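Chapter 4
Where the Examples Come From
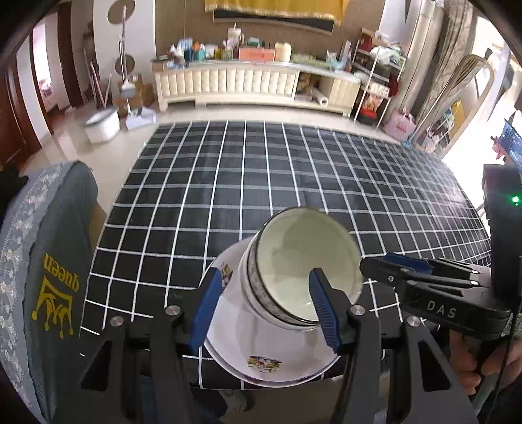

Figure 4.1 A hand-held gripper holding a bowl above a plate during collection in a home.

Most books on robot learning get to the training data late and leave it quickly. A paragraph says that demonstrations were gathered, gives a total, and moves on to the network. We will spend the whole chapter on that paragraph, and you should come out of it trusting such totals less than you do now.

Take the bowl in Figure 4.1. It is tilted on its side, with one finger of the tool pressed against the outside and the other reaching in past the rim. A person's hand is on the handle. What does a learning system get from an episode like this? The usual answer is "how to handle a bowl." A more careful answer is that it gets a record of one person handling one bowl over one checkered tablecloth, and whether anything wider can be drawn from it is a question for testing.

Hand-held tools became popular because they are cheap and can go where a full robot arm can't. Both points are fair. But a person holding a gripper still has a person's shoulder, wrist and good sense. People lean, step sideways and slow down when something starts to slip. An arm bolted to a bench may not be able to follow the same path at all — and the recording won't tell you so.

Then there is the matter of counting. The Jurnton set, which we use in the exercises, was announced with 2573 episodes. When Concetta Longo went through it by hand, she kept 1832. The rest were repeats with hardly any change, episodes that stopped before the object was released, or attempts filed under the wrong task. She also found that the kept episodes came from only 28 homes, a figure the announcement left out. Which of the three numbers would you want to see first? I would take the last.

Longo's sorting rules can be argued with, and we argue with some of them in Section 4.5. She threw out nearly every fumble. A system that has never been shown a fumble has little to go on when it makes one.

The chapter runs as follows. Section 4.1 covers what gets recorded and what doesn't. Section 4.2 compares hand-held collection with driving the arm directly, using the Gasura trials. Section 4.3 deals with labels and Section 4.4 with variety, including the awkward case of Burnance, where adding 2000 episodes made the results worse.

Before you read on, write down how many examples you think a robot needs to learn to set a bowl on a plate. Keep the note. You will need it for Exercise 4.9.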